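Clostico Forum > Automation > General discussion
Thread: Are machines ready for household or shop-floor mending yet?

selvedge_mk2
We run a small upholstery repair shop and a sales rep from Uveo has been pushing an arm with a sewing attachment. Straight seams on flat panels, fine, I have seen that work. My question is hand closing: curved needle, one side accessible, fabric that moves when you look at it. Has anyone here had a machine do this without a person steering?

torque_and_tea
No. I spent most of May on it with a six-axis arm and a Gistby parallel gripper. Pushing the needle in is easy. Picking it up again on the far side at a known angle is what fails. The needle rotates in the jaws by a few degrees and the next entry point is wrong. After 137 attempts I quit logging.

Montoya_bench
Parallel jaws are the wrong tool for it. A curved needle wants a wrist close to the tip so you can drive it along its own arc. Surgical instruments have had that for years. If you want a reference for what the end effector should look like, look at suturing.

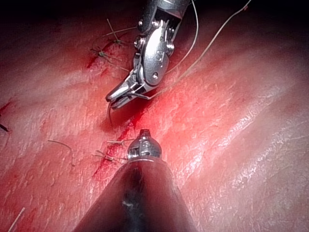 Needle driver with curved needle over a partly stitched incision.

Look at how close the joints sit to the jaws. The thread is the other point of interest. There is a long run of it trailing up and away from the tool, and every bit of that has to be managed while the needle is being placed. The knots on the wound line have short tails, the slack has been trimmed. Translate that to a sofa cushion and you have the same list of jobs: place, pull, tie, trim.

torque_and_tea
Agreed on the wrist. Disagree that it answers the question. Surgical systems of that class are mostly driven by a surgeon at a console. The hardware being able to make the motion says little about whether software can decide on it. A good pair of pliers can make the motion too, with my hand on it.

Montoya_bench
I didn't claim autonomy. I said the mechanical half is solved. Most complaints in this subforum are about grippers that could not do the job even with a perfect controller.

selvedge_mk2
What does the cable wear look like on a wrist like that? We do maybe 2000 stitches on a busy job.

Montoya_bench
Depends on load. My homemade version uses steel cable over small pulleys and I retension at 2000 cycles. It drifts before it breaks. Upholstery thread under tension will be harder on it than anything fine.

S. Nakamura
I do controls work for textile equipment, so some bias here. Three separate problems are getting mixed up in this thread.

1. Needle pose in the grip. Solvable with a camera near the tool, if the needle isn't hidden by the jaws.
2. Thread slack. Poorly solved. Thread is thin, it crosses itself, and its shadow can be mistaken for a second strand.
3. Tissue or fabric deformation. You plan an entry point, the surface shifts, the plan is stale.

Our last bench run was 3432 stitches on stretched canvas in a frame. Acceptable. The same code on loose fabric was not worth writing up.

torque_and_tea
What was the failure on loose fabric, 2 or 3?

S. Nakamura
Mostly 3, then 2 as a consequence. The fabric puckers, the stitch comes out short, and the leftover thread loops under the next entry.

selvedge_mk2
So for my purposes: buy it for panels, keep a person on closing.

Montoya_bench
For panels I would still get the rep to run your own material, with your thread, in your shop. Ask for the cable replacement price in writing.

torque_and_tea
And ask who rethreads the needle. On my setup that was me, every time.

S. Nakamura
Shoshana here again, from my phone. If the rep does bring a unit in, I'd like to know what tension sensing it has. The data sheet I was sent leaves that row blank.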